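Subject: Re: [chores] Kitchen prep: is anything past the demo stage?

A list member wrote in February:

> The Flillton canteen still has two people peeling and cutting from 6 in the morning. Kimeck quotes for an arm that "prepares vegetables". Has anyone on the list seen one do a full shift? I don't mean dicing machines, we have one of those.

Short answer: no, not a full shift. We have been looking at the same question at Cunha, on potatoes only, and the position is as follows.

## Where the time goes

The downward cut is the easy part. Trajectory and force limits were settled early and have hardly been touched. The trouble is holding. A potato has no flat side until it has been given one, and it rolls or tips as the blade goes through. Pieces also stick to the steel and come up with it -- the next cut then starts from a wrong estimate of what is on the board.

## Counts

The log covers 1,401 attempted cuts, of which 1,096 needed no correction afterwards. That is not good enough to leave alone. A canteen would want runs of 200 without a stop, and we are well short of that. Ident, our labelling tool, marks each piece as slice, wedge or scrap; it confuses the last two.

## Set-up

- Six-joint arm, two-finger gripper, ordinary kitchen knife with a metal handle. The grip on the knife is checked before each batch.
- Wooden board, laid flat on the table. A person's hands still do the steadying, at the corner and beside the slices.
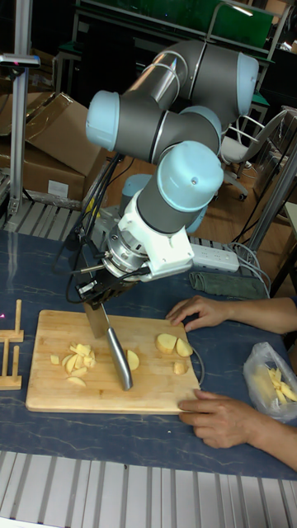
## What I would ask Kimeck

1. Who or what holds the food?
2. How many cuts between stops, and who clears the stop?
3. Does the price include washing down -- and can the gripper be washed at all?

If the answer to the first is "an operator", you still need one of your two people.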